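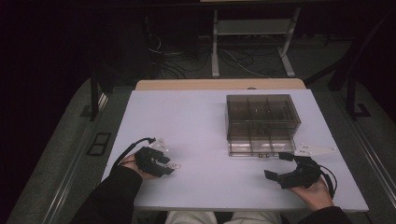 Item 3: the brown box with compartments, on the white table.

Minutes of the meeting of the Andby Bead and Button Circle, January, 18:30

Present: Leanne Dawber (chair), Karla Palacios, Baltazar Sandoval, Bożena Wieczorek (minutes)
Excused: Montserrat Esquivel

1. Minutes of the last meeting
Accepted with one correction. The shop in Cuevas closes at five, not at six.

2. Room
Leanne has spoken with the house office. We can keep the carpeted room until summer for the same rent. Chairs must be put back against the wall after each evening. Karla asked if the heating can be switched on earlier. Leanne will ask.

3. Storage boxes
The members looked at the box of clear brown plastic with the small latch in front. Baltazar likes that the compartments can be seen through the lid. Karla finds the brown tint too dark for sorting blue and black beads in the evening, and she would prefer a box without color. After discussion it was agreed to buy 2 more of the brown kind for buttons only. The price is 22 each from Drurnuvitz, and the limit for this purchase is 40 plus postage. Baltazar will ask if they give the old price.
The glass beads stay in their jars for now.

4. Labels
Bożena offered to write the labels by hand. It was not decided if they go on the lid or on the side. To be continued.

5. Visit to Plorkedberg
We have 30 places on the bus. Montserrat has sent the list by mail and asks that everybody checks the spelling of their name.

6. Other
One pair of small pliers was left on the window sill. Please ask Karla.

The meeting was closed at 20:10.
Minutes: B. Wieczorek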